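Home Notebook Letters Tree Contact

Ông project notebook
16 May 2021
4 min read

Carried on with the letters from the Curano box. Numbering now reaches 217, and that is the end of the loose sheets. The school registers and the marriage papers are still in their own folders and I have left them alone.

The main job was the gap between the two moves. We have always said the family left Lirnora in one go, both brothers and their wives, and settled in Drandport the same season. Letter 147 doesn't fit that. It is from the younger brother to his wife's mother, and he thanks her for taking in "the boy and the two trunks" while he looks for a teaching post. So he was in Drandport alone, or with his brother, and his wife was still in Lirnora with the child. The letter has no year on it. The month is February, and he mentions that the school term has already started and he has missed the hiring.

Compared the hand with the signed letters. Same tall capitals, same habit of dropping the last stroke on a word when it comes near the margin. I'm satisfied it is his.

Paper is the thin blue kind with a watermark that only shows along the fold. Two other letters in the box are on the same stock and both are dated, so put the year down as probable in the index and mark it with a pencil P. Do not ink it yet.
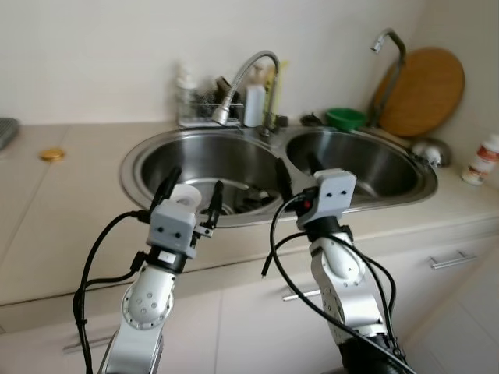 Kinship words

Worked through these again, as the old index mixes them up. Changes made:

"Older brother" in the letters is used for the husband's older brother, a cousin on the mother's side, and at least once for a neighbor who paid for the train tickets. The index had all of them down as one man. Split into three entries. The neighbor has no name in anything we hold, so he is entered under the street.

"Little mother" is the father's younger brother's wife. She is not a stepmother. The first typed tree shows a second marriage that never took place, and it comes entirely from this one word. Struck out on the working copy, left as is on the scan.

"Doctor" is harder. Both grandfathers on the Lirnora side were called this by everyone, and the children's letters use it for whichever one they were staying with. Where the letter names the house I can tell. Where it doesn't, I have written "Doctor (either)" and moved on. It is annoying to look at but it is what we know.

Still to do: the 27 postcards. Most are greetings for a new baby and say nothing else, but the addresses are useful for working out who was living with whom.

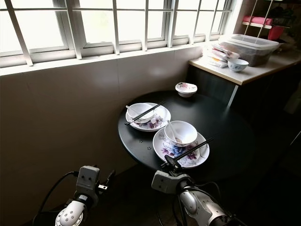 Round table under the windows, what was left of the meal.

Recordings

Played back the second half of the older aunt's recording, the one made in her front room. She says the trunks went by road and that one of them was lost for a week. She also says her mother walked to the depot every morning to ask for it. None of that is in the letters, but the bit about the road agrees with 147, where he complains of the cost of carting.

She gives the name of the first school in Drandport as the one by the ferry steps. On the later recording she says the second school was by the ferry steps and the first was up the hill. I typed both versions out in full with the time on the tape beside each. The registers may settle it — they list staff by building.

Her dates are not reliable and she says so herself. Her order of events is very good. When she says one thing came before another she has been right every time I could check it.

Typing notes: keep her words for food and rooms as she says them, with the meaning in square brackets after the first use only. Keep the pauses out. Keep the songs in. 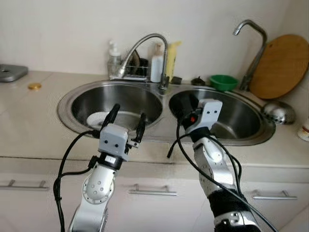

A reply came in from the Drandport cousins on the separate moves. They had always heard that the wife stayed behind for six months because her father was ill, and that she ran his dispensary during that time and kept the accounts. They wanted to know why the tree only says "housewife" beside her name.

Fair point. The word comes from the marriage paper, and the clerk seems to have put it down for everyone. I have taken it off the tree and put nothing in its place for now. If the dispensary book is in the Curano box it will be in the bottom layer, under the cloth, which I have not lifted.

Next session:

Lift the cloth, list what is there before moving anything.
Check staff lists for both brothers, both buildings.
Ask the cousins who told them about the father's illness, and when.
New blades for the small trimmer, and more of the wide sleeves.
Retype page one of the index. The coffee ring covers three entries.

Get new notebook entries by email. Enter your address to sign up for the newsletter. You can unsubscribe at any time.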